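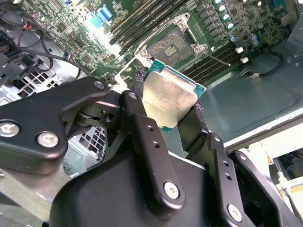
The letter about the letter

In January I had an appointment at the hearing clinic at Indlow Hospital. I know this from a letter telling me so, which reached me four days after I'd missed it. The next morning a second letter came, expressing regret that I had not attended and reminding me that missed appointments cost everyone money. I felt properly told off. I even composed an apology in my head before it occurred to me that I hadn't done anything.

I rang the number at the top of the page. It was the old number for the clinic, and is now the number for the people who book hospital transport, who were very nice about it and plainly get a lot of us. They gave me the new number, which rang out. At ten to five I got a man called Qusai Saliba, who found me on his screen, said "oh dear", and gave me another date while I was still winding myself up to be cross. It's very hard to be cross with someone who has already said oh dear.

That would have been the end of it, but I mentioned it to Joelle Hourani next door and she went and fetched hers from behind the toast rack. Eye clinic, posted second class, arrived two days late. Then Dede at the library had one. Dede's was for a scan she'd had the year before.

So I put in a freedom of information request. I'd never done one and had imagined a form with a crest on it, but you just write an email and ask. I asked how many appointment letters the hearing clinic had sent in the last quarter, how many were posted fewer than seven days before the appointment, and how many people were marked down as not attending.

What came back

First, an acknowledgement with a reference number longer than my phone number. Then a message asking me to clarify what I meant by "letter". I gave this some thought. I said I meant a letter.

Twenty working days later, to the very afternoon (I suspect they have somebody who watches the clock for this), I got a spreadsheet. The clinic had sent 733 letters. Of those, 594 went out with a week or more to spare, which I'll admit is better than I'd expected and rather took the wind out of me. Another 83 patients were recorded as not attending. How many of those 83 had their letter in time was, the reply said, not held in a format that would allow the question to be answered. The letters are in one system and the people are in another, and the two have apparently not been introduced.

I also asked what a missed appointment costs, given how firmly it had been raised with me. That was refused. They don't work it out by clinic. Fair enough, though it does make you wonder who writes the second letter.

Wissam Tarawneh, who used to do this sort of thing for a council and still can't leave it alone, read the lot over a pint and told me I'd asked badly. You should ask what they record before you ask for the numbers, he said, otherwise you're ordering off a menu you haven't seen. He wants me to go back and ask for the date each letter was printed against the date it was posted. He thinks that's where the days go. I said I only wanted my ears looked at.

They were looked at, by the way. I turned up twenty minutes early, sat under a poster about turning up on time, and was told I had a mild loss in the left one and should come back in a year.

They'll write to me.

I've sent Wissam's question in as well. The acknowledgement came this morning, with a new reference number, and they'd like to know what I mean by "posted".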